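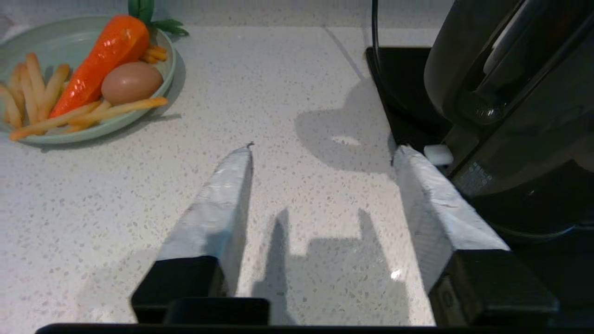 # The Carrot Gets the Middle

Arif Nugroho has been writing about dinner for 15 years, and he has come round to the view that most of it is furniture arranging. You have a plate. You have a carrot. The carrot goes somewhere, and everything else has to live with the decision.

His small course in Sestville, held upstairs from a shoe repair shop, spends its first evening on exactly this. Students get one carrot with its leaves on, one brown egg and a share of french fries, and are told to make supper look intended. Domenica Gisler, a retired surveyor, laid her carrot on the diagonal and defended it for most of an hour.

"Straight across, it's a fence," she told me. "Straight up, it's a rocket."

The fries cause more trouble. Stood up in a fan they have a certain civic pride, like a brass band before the mayor arrives. Laid flat along the front they look like fries. Nugroho permits both on one plate, provided the egg is given somewhere to sit.

I tried it at home in November, on my own counter, next to the kettle. My egg rolled. My fries slumped – I had cooked them, a beginner's error, according to Darmawan Osman, who took the course twice and now arranges his toast.

The second evening is soup. Enrollment, I'm told, drops sharply.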